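Behrouz Ahmadpour has read the Vosow handling code, all 8 pages, and isn't won over. "It says 'grip safely' 6 times and never says what that means," he says.

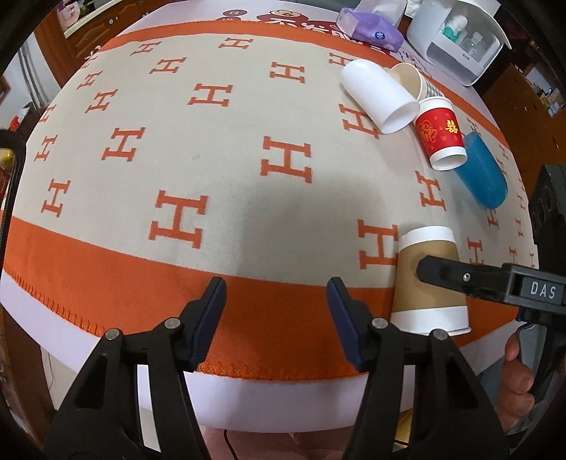
Zamani, replying for Vallcombe, wrote that a loose rule still beats having none. Ahmadpour doubts it. "Then write down when a try counts as failed. Mondeck's people and ours would mark the same cup differently, and both would pass." 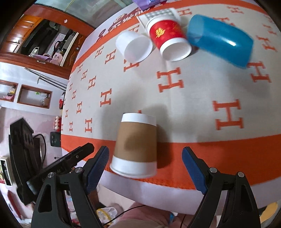 Open gripper around an upturned paper cup.

He'll look again in April.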